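Test Operator, Gripper Comparison (fixed term)

Arkcombe, Manipulation Test Group
Posted Sunday, May 1, 2022

Arkcombe is hiring a test operator for its gripper comparison program. The position is on site, 40 hours per week, and runs through the end of October. The operator reports to the test lead and works in the appliance cell.

Background

The program compares two hand designs, the Lidivetti and the Clerunis, on household appliance tasks. Both are mounted on the same two-arm platform and driven by the same controller, so that differences in the results can be traced to the hand. Each design is run as a matched pair, left and right. Mixed pairs are not part of this phase.

The task list has 39 entries. They include pressing buttons, pulling door handles, turning knobs, and moving light dishes in and out of a cavity. A trial consists of one task, one hand design, and one starting pose. The pilot phase produced 387 logged trials and is closed. Its data will be available to the operator for reference but will not be merged with the new set.

Duties

The operator will:

Mount and remove the hands, route the cables, and check the wrist fasteners against the torque sheet.

Run the camera calibration at the start of each shift and after every hand change.

Place the appliance on its table marks and set both arms to the starting pose given in the trial plan.

Drive the arms by teleoperation or start the scripted controller, as the plan requires.

Score each trial using the written criteria and enter the fault code when a trial is stopped.

Button and door tasks are run on countertop microwaves. The unit in use has a push-type door release at the bottom of the control panel, below a wide orange-red button. The release is round and recessed, and fingertip placement on it is scored separately from the force applied. Starting poses for the two arms are set independently, and the left and right hands may begin a trial at different openings.

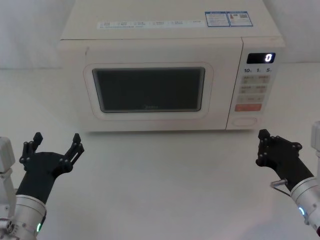
Requirements

At least one year of hands-on work with robot arms, test equipment, or industrial automation.

Ability to read a wiring diagram and to replace a connector without supervision.

Working knowledge of a Linux command line. Scripts are supplied, but the operator is expected to edit configuration files.

Clear written English. Trial notes are read by people who were not present.

Ability to stand for long periods and to lift a boxed countertop appliance.

Experience with the Rathnayake controller is useful but is not required. Training on the controller, the emergency stop procedure, and the scoring criteria takes nine working days and is paid at the full rate.

Conditions

Shifts are days only. Trials are not run by one person alone, and a second trained employee will be in the cell whenever the arms are powered. Safety glasses and closed shoes are required. Pay is hourly, according to the technician scale, and the rate is stated at the first interview.

How to apply

Send a resume and a one-page account of a test or measurement you carried out, including what went wrong and how it was recorded. Cover letters are not needed. Applicants selected for interview will complete a short bench exercise consisting of one hand change and one calibration. Use the reference "Test Operator, Appliance Cell" in all correspondence.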